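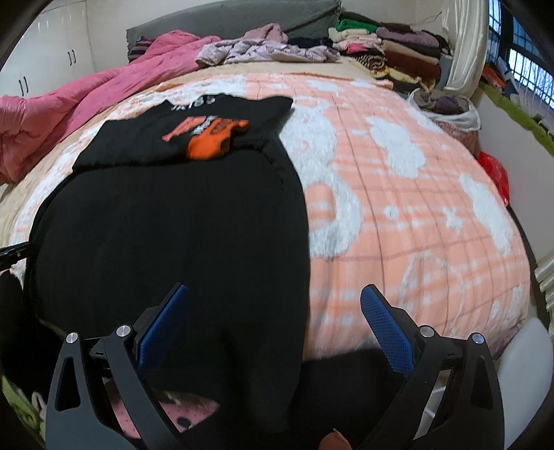 Black garment with white lettering, on a peach-pink blanket.

Section 5: Setting Up Your Handheld Radio for Drunden Field

Welcome to the fun part! Once your radio is set up you can listen to the pattern at Drunden all day long, and after a few evenings of it the calls start to make sense on their own. Give yourself 12 minutes for the first setup. Do it at the kitchen table, not on the ramp with the engine running.

What you need: the Rafferty handheld, its charger, the belt clip, the headset adapter, and the current Drunden frequency card from the front desk.

1. Charge the battery until the light on the cradle turns green.
2. Screw the antenna on by hand. Snug is enough.
3. Turn the top knob to the right until it clicks, then set the volume to the halfway mark.
4. Press and hold MEM. When the number blinks, use the arrows to pick slot 1.
5. Key in the Drunden traffic frequency from the card and press MEM again. You should hear two beeps.
6. Repeat for the weather broadcast (slot 2) and for Jasholm tower (slot 3).
7. Turn the squelch down until you hear hiss, then back up just until it stops.

Note: The radio holds 200 memories, so there's plenty of room for your cross-country trips. Ye-rin Ra keeps a list of the fields our members visit most -- ask her for a copy, it's a great read in itself.

CAUTION: Don't transmit to test the radio. Listen to the weather broadcast instead. If you need a real radio check, ask Emmett Lindgren to answer you on the Oren practice channel.

Note: With the headset adapter plugged in, the built-in speaker goes silent. Push the plug all the way in, or you'll get sound in one ear only.

CAUTION: Keep the battery out of direct sun. In June the top of a glareshield can reach 125 degrees -- far too hot for it.

8. Press and hold LOCK until the key symbol shows on the screen.

Now tune to slot 1 and have a listen! Section 6 covers making your first call.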